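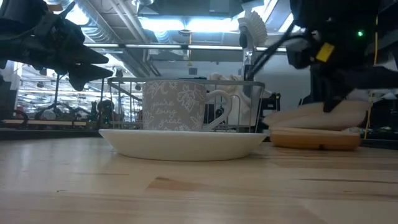
A grey mug on its saucer, with the dish rack behind.

The mug also needs a saucer

By Kiros Demissie
11/08/2023

When I moved to Drunmont I bought a set of cups and saucers at a shop called Drarkton, which sold kitchen things at the lower end of the high street and has since closed. The woman at the till wrapped the cups one by one in paper and then asked me if I wanted the saucers as well. I did not understand the question. In my mind I had bought one thing, and she was asking if I wished to take the second half of it. "Some people just leave them," she said. "They only sit in the cupboard."

I took them home, and I still have most of them. In the years after, I learned that she was right about some people. I have been given tea in many houses in this town, always with kindness, and nearly always in a mug that was put straight on the table, or on the arm of the sofa, or into my hand with no place to put it at all. I would like to say something for the saucer, and in particular for the saucer under a mug, which many people find strange.

The usual opinion is that a saucer belongs to a thin cup with a small handle, and that it is a formal thing. A mug is informal and stands by itself. If you put a saucer under it you have mixed two families, as if you wore a tie with a football shirt. My friend Ilse Verschueren holds this opinion strongly. She told me that the whole purpose of the mug was to set us free from the saucer, and that I wanted to put the chain on again.

I understand her, but I think she has forgotten what the saucer does. A mug is heavy, and people fill it to the top. When you carry it across a room, a little goes over the side and runs down to the foot. Then there is a ring on the table. On a painted table you can wipe it. On pale wood you can wipe it also, if you see it at once, but you don't see it at once, you see it the next morning. I have a table of light wood with knots in it, and by now I know which marks came from the tree and which came from my guests.

People answer that there are coasters. I have nothing against a coaster, but it only does the smallest part of the work. It is flat. It takes no spoon and no tea bag, and it does not take the biscuit which you were offered and accepted and now don't want. Also it doesn't travel. A coaster stays on the table and waits, while the saucer goes with the drink from the kitchen to the chair and back again. A deeper one, almost like a small bowl, is the best kind, and it is a pity that they are so hard to find separately. With that kind the spoon can rest without falling off when you stand up.

I must speak also about mugs with words on them. There is one that says "you're doing great" in white letters like handwriting, with leaves and flowers drawn on the grey. For a long time I was against all such mugs. English was my third language, and I read everything that was put in front of me with full attention, because I believed it was meant for me. A mug that said something to me in the morning was a person speaking before I had spoken. I found it a little rude. I also wondered how the mug could know.

I have changed my mind on this, though only partly. When my colleague Bontu Mekonnen was ill in March I stayed some evenings in her flat and did her washing up, and she had several of these, with several kinds of encouragement. I noticed that she never read them. The words had become for her like the flowers, something that is there on the side. But when she gave one to a visitor, she turned it so that the words were facing the visitor. She did it without thinking, I believe. So the words were for the guest. After this I began to see the talking mug as a thing which the host says without needing to say it, and for shy people that is useful. I still would not buy one for myself.

But notice what happens to such a mug when it gets a saucer. Straight on the table it looks like something left over from the office. When it stands on a plain white saucer it looks served. Somebody took it down from the shelf and took down a second thing to go under it, and both of them will have to be washed. I think this is really the point that makes people uncomfortable. The saucer shows that a small effort was made, and today we like to make our efforts in a hidden way, so that the guest should not feel them. We say "oh, it's nothing, it's only a mug". I come from a house where you were supposed to feel them. My mother would have been ashamed to hand a cup to a guest without something under it, and the guest would have been worried for her.

At Mamo, the café by the bus station, they removed the saucers two winters ago. I asked Mbali Maluleke, who was serving there at that time, for what reason, and she answered me very openly that it was for the dishwasher. Without saucers they could run the machine less often. They had 120 of them in boxes in the back room and did not know what to do. I have no argument against her. A café must live, and a saucer that is only carried out and carried back clean is a waste of hot water. What I regret is that the home has copied the café. At home I wash a saucer in the time it takes to sigh over it. 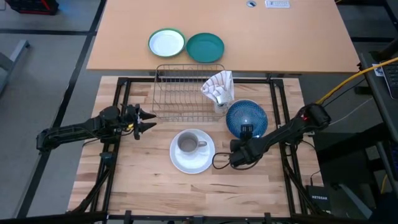 Cup and saucer, the wire rack, and a napkin folded in a glass.

This brings me to the dish rack, where the second part of my opinion lives. In many kitchens which I visit the rack is treated as something to be ashamed of. It is put under the sink when guests come. There are even racks that roll up or fold flat into nothing, and in the Ekeck catalogue, which comes through my door although I never asked for it, I found them on page 373 under the heading "Hide the mess". I don't agree that a rack is a mess. A simple wire one, with upright wires at equal distance so that the plates stand in a row, is one of the most orderly objects in a house. Saucers fit in it better than anything else. They are small and light and they lean all in one direction, and you can take one out without moving its neighbour. A mug, on the contrary, never has its right place in a rack. It lies on its side or it stands on its head over a corner, and always it is too wide.

I say leave the rack out, near the place where you drink. Let the guest see it. I have eaten at tables where the rack stood at the back, with the board and the cloth, and I did not feel less welcome. I felt that I was in a place where things are used. There is a type of hospitality which clears everything away so that the guest sits before an empty surface like a customer at a bank, and I have never been able to relax there. I sit with both hands on my mug and I look for where to put it down.

Of course one should not go too far in the other direction. My neighbour Eckhard Oltmanns, who read a first version of this text and corrected some prepositions, told me that I can't defend the visible rack and at the same time ask for ceremony. In his view one must choose, either a proper tea table or the kitchen as it is. I thought about this for several days. My answer is the napkin in the glass.

I mean the cloth napkin which is folded like a fan and put into a drinking glass so that the top opens above the rim. It is an old restaurant habit and most people now find it comical. Eckhard finds it comical. But it needs only a clean cloth and an ordinary glass, and you can do it next to the rack, with the two almost touching, and I don't see that one disturbs the other. The fan says that a person is expected. The rack says that other persons were here before and will be again. Why should a table not be allowed to say both? He replied that tables don't say anything and that I was now worse than the mug. I accept this.

I also want to admit the weak places in my opinion. A saucer under a mug makes a noise when you put it down, and if someone in the house is sleeping this is a real disadvantage. If the saucer has a well for a small cup, a big mug will not stand flat in it, and it will rock, and then you have more on the table than you would have had without any saucer. For this reason I recommend one with a wide smooth middle. And with small children I would forget the whole matter until later. Ilse has three of them and she has reminded me of it more than one time.

When she came last month I put a mug on a saucer in front of her, with the handle to the right and the spoon behind it. She lifted the mug, drank, and set it down on the wood beside the saucer. Then we talked for a long time about her job. At some moment, and I don't know when because I was listening to her, the mug was back on the saucer and there were crumbs next to it, and she was looking for something to do with the tea bag.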